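About Fellia

Fellia is a small tableware workshop and shop. We sell bowls, plates and mugs in speckled glazes, made for everyday meals. Maham Farooqui started the business with one kiln and a market stall, and Rhodri Parri joined two years later to look after the glazing. There are now 4 of us.

Our range is short on purpose. There are three bowl sizes, two plates and a mug, and we have kept the same shapes from the beginning so that people can add to a set or replace a broken piece. The colours change a little more often. Red was the first speckled glaze we sold and it is still the one we get asked for most, followed by the oatmeal and a dark green we call Planine.

Every glaze is tried out at home before it goes on sale. We eat soup and porridge out of the bowls, put them through the dishwasher and look for marks from spoons. A glaze that scratches goes back to Rhodri. The speckle comes out differently on each piece, so please don't expect two bowls to match exactly.

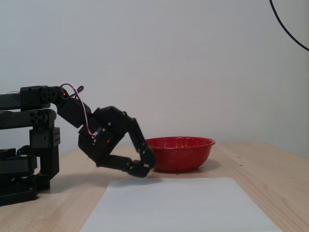

Where to find us

The shop is on the ground floor of the Drenier building, next to the bike repair place. The workshop is behind it and the door between the two is usually open. We make up to 1000 pieces in a good year and most of them are sold over the counter. Lewis, the café across the yard, uses our large bowls if you would like to try one with lunch first.

We close for the first 2 weeks of August, when the kiln is serviced.

Orders and repairs

Sets can be ordered in the shop or by email. Allow 3 weeks for anything we don't have on the shelf. We don't mend chipped pieces, but bring one in and we will find you the nearest match. Seconds are kept on the low shelf by the till and are sold at half price.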